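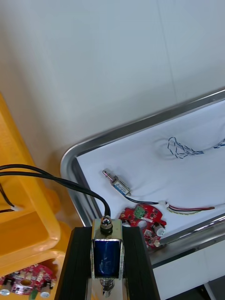 Solenoids large and small, with the steel tray and its paper lining.

I had been meaning to get to the Droden open day for years, and this time, on 18th January, I finally put my good coat on and went. The workshop sits behind the old Tapia bakery, so you walk in with the smell of warm bread still in your nose, and there was already a friendly crowd of up to 40 people waiting by the coats.

Laurinda Baptista took our group round, and she has the gift of making you care about small parts. I could not have told you what a solenoid was that morning! It is a coil that pulls a metal plunger when the current comes on, and once you know that you start hearing them everywhere — in door locks, in washing machines, in the vending machine by the stairs. I was very taken with the big one, with its glossy dark blue coil and a spring at the end of the plunger. It looked almost like jewelry to me.

Then it was on to the sorting table, where I lingered much too long and had to be fetched.

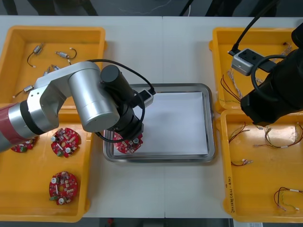 Orange-yellow trays for the motors and the round red boards.

The small motors have a tray of their own, wires and white connectors and all, and the round red circuit boards have the one below. My husband keeps his screws in jam jars, and I came home with ideas.

Imtiaz Hettiarachchi poured the coffee afterward and told us about the early days, when the whole stock fit in one cupboard (he still has the key). Do go if you get the chance. They open again in August, parking is 4 dollars, and the bakery sells out of the seeded rolls early, so buy yours on the way in.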